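Notebook, disassembly bench
November 21, 2023

Open day. Doors at ten, first visitors at five to, because the Kerkby lot share a minibus and it only has the one speed.

Set up the evening before with Margus. He had the good idea of running the whole sequence from cold twice before going home, and the less good idea of then "tidying" the gripper parameters. Found this out at half past eight this morning. Put them back. Have written OLD VALUES on a piece of tape on the monitor, so that the next person can ignore it too.

Billing on the poster was "Yimyam: the robot that takes computers apart". I would have gone for "some of a computer, some of the time", but Flotberg paid for the poster and the biscuits. For anyone reading later, the demo order was drive, card, memory, processor, with the tower on its side and the side panel already off. We do not do the panel in front of guests. We have opinions about the panel.

Ran it 11 times between ten and three. Eight clean. Two stopped on the memory (arm waited politely for a force reading it was never going to get, Margus pressed the button, we moved on). One I stopped myself when a small boy asked what the red button did. Fair question, and I felt a demonstration was owed.

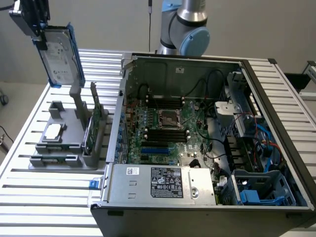

Yimyam with a drive in its blue caddy. Processor, card and memory in the fixture.

The fixture held up better than expected. It's the printed grey one from March, and I had been meaning to replace it ever since. The square pocket for the processor is still the best thing on it. Card slot is a shade tight, and on run six I nudged the card home with a finger while Margus talked loudly about sustainability at the other end of the table. Open the slot up a touch before the next print.

Questions, in order of frequency:

Is it faster than a person? No. Margus does the lot in 40 seconds and did so, unasked, to applause. I have spoken to him.

Can it put it back together again? Also no. Said "not yet", as agreed.

What happens to the data on the drives? The woman from Cimier asked this one and then asked it again more slowly. They send out 3,000 old machines a year and would like to know where each drive ends up. We don't log serial numbers at all at present. Could read the label while the drive is held up, if the light were better and the print less faint. Worth a proper afternoon. Told her we were "looking at it", so now we are.

Does it have a name? It's on the poster.

Lighting: the rails on the table throw glare back once the blinds are up, and visitors always put the blinds up. Try a matt sheet under the tower, or lock the blinds.

To do
- widen card slot, reprint fixture
- memory force threshold, find out why it only sulks after lunch
- ring Cimier about labels and logging
- gripper parameters under version control, Margus to do, me to check
- 2 spare caddies, the old ones are getting loose at the latch
- return the Kerkby folding chairs

Biscuits all gone by noon.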